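Subject: Re: [grippers] Small fingers on soft goods
From: Harpreet Lachance
Date: November 30, 2019

On the list, the Seruna group wrote:

> We are choosing between the Cidovska and the Zernard for bedding
> and cushions. The Zernard opens wider, but the Cidovska is easier
> to mount. Has anyone run both on something thick? We mostly care
> about drops during the lift.

I ran both in September, same arm and same controller, with pillows and folded towels. 40 lifts per gripper on the pillows. The Cidovska dropped three and the Zernard dropped nine. Most of the Zernard drops were my fault — I had the closing force at 28 percent and left it there too long.

What helped most was going for a corner. Neither gripper can get around the middle of a full pillow, and the wide opening on the Zernard didn't change that.

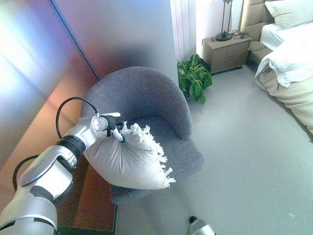 Corner grasp on the fringed pillow, in front of the gray armchair.

Keep the approach slow near fringe. I closed on a few strands once with no fabric between the fingers, and the controller still reported a good grasp. I now check finger position as well as force.

One more thing on cables. Leave more slack at the wrist than the manual says. I went to 66 cm on ours and the pull on the connector stopped.

I haven't tried the Amegashie fingers yet. If anyone has a set with the softer pads, I'd like to know how they hold up on towels. I can send my logs for the pillow runs to anyone who writes to me off list.

Harpreet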